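Thread on fitted sheets that won't stay put, from somebody who spent ten years specifying bedding for small hotels. Mostly geometry, some elastic. 1/

A fitted sheet is a flat panel with four sewn corners and an elastic hem. The corner seam sets the pocket depth. If the pocket is shallower than the mattress, the hem sits on the side wall instead of under it, and every movement on top pulls it upward. 2/

Pocket depth on the label is measured before washing. Cotton shrinks, mostly in the lengthwise direction. A pocket that clears the mattress by half an inch on day one will not clear it by April. 3/

Measure the mattress with everything on it. Topper, pad, protector. People measure the bare mattress, buy to that number, and then add two inches of foam. I want at least two inches of spare fabric below the bottom edge on all sides. 4/

Elastic. There are two layouts: corners only, and all the way around. Corners only is cheaper to sew and lets go along the long sides first. If you buy one thing on the basis of this thread, buy the full perimeter version. 5/

Elastic dies from heat. We logged wash cycles at the Quintero, where I ran linens, with 101 sheets in rotation. The set dried on high went slack well ahead of the set dried on low. Same supplier, same batch, same detergent. 6/

Slack elastic is easy to check. Stretch a foot of hem flat against a ruler, let go, wait a minute, measure again. If it doesn't come back to where it started, the sheet is done as a fitted sheet. Cut the corners off and use it for painting. 7/

Wrinkles are a separate problem and get blamed on thread count. Thread count tells you very little here. Fiber, weave and how long the load sat in the drum after the cycle ended tell you more. Jersey hides creases, percale shows all of them. 8/

Surface ripples on a made bed come from extra width. The panel is cut bigger than the mattress top, the elastic gathers the surplus at the hem, and the rest travels to wherever there is weight. Put anything on the bed and folds form next to it. 9/

Gray sheet, with the folds gathering near the basket and more of them out toward the side where it goes over the mattress edge:

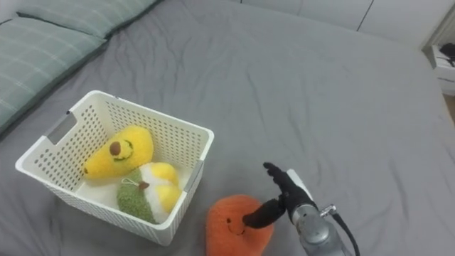 Leandro Retamal replied that his ripples went away when he turned the sheet a quarter turn, and asked whether I had just described a sheet put on sideways. 10/

Fair point, and worth ruling out first. On a queen the long side is 80 inches and the short side is 60, so a sideways sheet is tight one way and baggy the other. If all four corners seat and it still ripples, it's the cut. Find the care label and note which corner it's on. Ours were always bottom left. 11/

Straps and clips: they work, on one condition. The clip has to grab the hem, below the elastic. Clip above it and you tear the panel. The Panari ones we tried had teeth too coarse for percale. We went back to plain suspenders, crossed under the mattress. 12/

Order of corners when making the bed: head end first, then the diagonal opposite, then the other two. Smooth from the center to the sides before the last corner goes on. 13/

Next thread is mattress protectors and why they crackle. 14/14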